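Villey small round bowl, light blue

Item 2455. Sold singly or in a set of 3. Updated 13/01/2025

Little bowl, big color. Turquoise rim, much paler inside, glossy so it catches the light. Good for dips, nuts, rings, tea bags, whatever. We also stock the Haltura table pad, see below, people keep asking if the two go together. They do, sort of. Different colors but fine.

Haltura pad (item 584)
Smooth matte finish, no pattern, no seams on the face. Curves off softly. Wipe with a damp cloth, dont use scouring powder. Ships rolled, give it a night to relax.

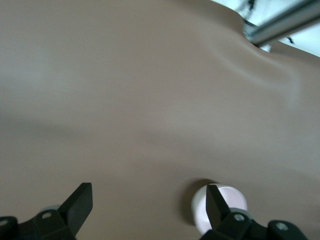 Bowl on the table
Top view. Shows the rim best, it's a stronger blue than you get on most screens. Table is a matte mauve-brown, not for sale sorry.
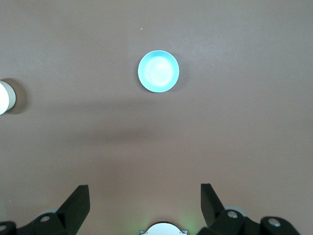 Photo: Fanni Kocsis for Funa

Care: hand wash prefered. No microwave. Stack with a paper towel between if you buy the set.

Shipping: bowls go out boxed, pads in a tube, so two parcels if you order both. Orders over $54 ship free. Kozma gift wrap is back in October, not before.

Returns: unused, in the box. Email first with your order number. Chipped on arrival? Send a picture and we'll swap it.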